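How to Run a Hands-On Gripper Demo at an Open Day

If you've got a hand-held gripper and a free afternoon, let people try it! We did this at the Nuloslow open day in January and it was the best fun I've had with a robot project. Visitors had watched our arm fold towels behind a barrier the year before, and they were polite about it. This year we put the gripper in their hands and had trouble getting them to leave.

What you need

One hand-held gripper (two if you can borrow one, they get busy)
A bed or a wide table with a soft cover on it
A few pieces of clothing, nothing with buttons to start
A laptop for playing back the recordings
Spare finger pads and the small screwdriver that fits your pivots

Step 1. Use a real bedspread. Josefien Prins talked me into this one and she was right. On a bare table the fingers can slide under a sleeve with no trouble. On a soft, wrinkled cover you have to pick out which layer you want, and people see right away why cloth is such a hard problem.

Step 2. Check the grip before the doors open. Close the fingers slowly on a single layer and let go again, 16 times in a row. If the pads meet crooked, loosen the pivot screws a quarter turn, line things up, and tighten. Do it now, with coffee. You won't get the chance later.

Step 3. Start with a garment bunched up in the middle of the bed. A flat shirt is too hard for a first try, but a bunched one gives you folds standing up that the fingers can go around. Come in from above with one pad on each side of a fold.
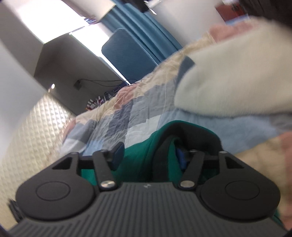

Page last changed: January, 4:20 pm, by Vinh Thân

The green piece was the favorite at our station. It has a dark section as well as the green, so you can call out a color and have the visitor go for that fold only. Kids loved this!

Step 4. Keep turns short. We gave each person 300 seconds, with groups of 6 waiting at the foot of the bed, and the line kept moving. Ask them to move at half the speed they want to. Everyone goes too fast the first time (me too, still).

Step 5. Play it back. Our recordings went straight into Banari, and watching your own try from the gripper's point of view is a treat. The view tips sideways as your wrist turns, so warn anyone who gets motion sick.

We ended the day with 688 grasps saved, misses included. Keep the misses, they're useful for training.

If a finger sticks halfway, stop and look for lint near the pivots before you push on it. The Pacheco workshop notes have a cleaning section, and the sign-up sheet we used is on the Prillura page under Open Days.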